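Green block, finally

Monday, September 3, 2018

Quick one tonight, dinner is late and I still haven't hung the washing out.

So the block set. Long time readers (hello, both of you) will remember I started painting these in February and then stopped. They came as a job lot from Woltlow, plain, 16 in the bag, meant for my nephew. He's lost interest twice since then and found it again once. Anyway. Last week I got the bag down off the wardrobe and decided to finish the thing or give it away.

Red ones done, yellow ones done. Blue I did twice, first coat went chalky. Green was the one I kept putting off as I couldn't settle on a shade. Letay Workneh lent me the end of a tin she'd used on her plant shelves over at Plotside, and I liked it straight away. Proper emerald. None of that minty stuff.

Sanded with 200 grit first, wiped down, left overnight. Then 3 thin coats. I'm not a patient person so three was a lot. Matte, as I can't stand shiny toys, they look sticky even when they're not.
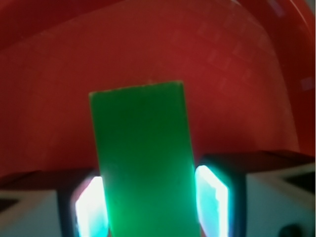

The tall green one. Small nick in the top edge, staying.

I did think about filling the nick. Got as far as finding the filler and it had gone solid in the tube – of course it had. A bit mottled too, higher up on the face. One more coat would probabaly sort it but then I'd have to do the other greens to match, and no.

What I'd do differently:

Paint the ends first, not last. I got fingerprints all over two of them.

Smaller brush. Mine was for skirting boards.

Newspaper sticks. Use baking paper. My mum told me this in February and I ignored her.

Next is a box to keep them in. There's an old drawer from the Admasu house that might fit if I take the runners off, 21 cm deep, so the tall ones should go in standing up. Havent measured the width yet. If it doesn't work they can go back in the bag and the drawer can go back in the shed.

Letay wants her tin back, by the way. There's hardly anything left in it. Sorry Letay.

Right, washing.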